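July 14, 2026

Screen printing, wash fastness of white on black cotton

Carried on with the Nimton white on the black jersey. The earlier batch cracked along the thin lines after the third wash, so the aim was to separate under-curing from too heavy a deposit.

Set-up: Trutix base plasticol, stirred by hand, no reducer. Two screens, the coarse one from the old set and the finer one from Strömberg. Flash, second pass, then tunnel. Belt slowed one notch from the previous run. Squeegee edge had a nick near one end; turned it round and kept the nick outside the design.

Twenty swatches per screen. Stretch test on each after cooling, then into the machine inside out, usual detergent, no softener.

Coarse screen: good opacity, hand feel too stiff. Line work closes up at the joins of script letters, worst in lower case e and a. Fine screen: joins stay open, white looks slightly grey over the seam allowance. Three swatches from this set split on the stretch test, all from the start of the run, when the belt was possibly not up to heat. Repeat those before drawing anything from them.

Dye migration: none seen on the cotton. The Prasavel blend is a different matter and went pink at the edges. Leave blends out until the low-bleed white arrives.

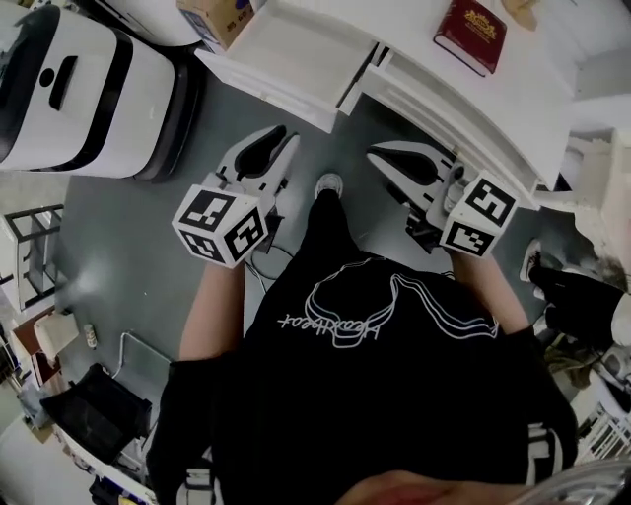 Registration on the second pass drifted towards the collar end. Platen bolt was loose. Tightened, and the last swatches lined up.

To do:
Re-run the fine screen with the belt warmed up fully first.
Try a thinner outline, same artwork, no second pass.
Wash the survivors again and log cracking at the line ends only.
Order emulsion before September, the open tub is going lumpy.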